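Chapter 2
Plain Surfaces: Walls, Shelves and Tabletops

Kekeli Abugri and Tincuța Bucur

Most of what you clean in a house is flat and has nothing on it. Students tend to hurry over these surfaces and save their effort for sinks and stoves. In the Curkmont training apartments, 87 trainees were asked to list the jobs in a living room. Only 16 of them wrote down the walls.

A pale surface needs a different eye from a patterned one. Small marks show up on white paint, but so do shadows, and a beginner may scrub at a gray patch that is only the shade of something nearby. Before you wet a cloth, look at the surface from the side, then move and look again. A shadow changes when you move or when the lamp does. A stain stays where it is. 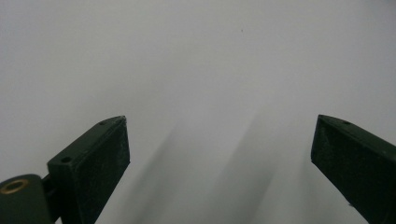
The next step is to find out what the finish can take. Matte paint marks easily if it is rubbed, while gloss paint and sealed tabletops can stand a firmer hand. Try a damp cloth on a low corner first and let it dry fully – a wet patch always looks darker than it is.

In this chapter you will learn to dust from the top down, to wash a wall in sections, and to dry a tabletop without leaving streaks. You will need two soft cloths, a bucket and mild soap. Section 2.1 begins with dry dusting.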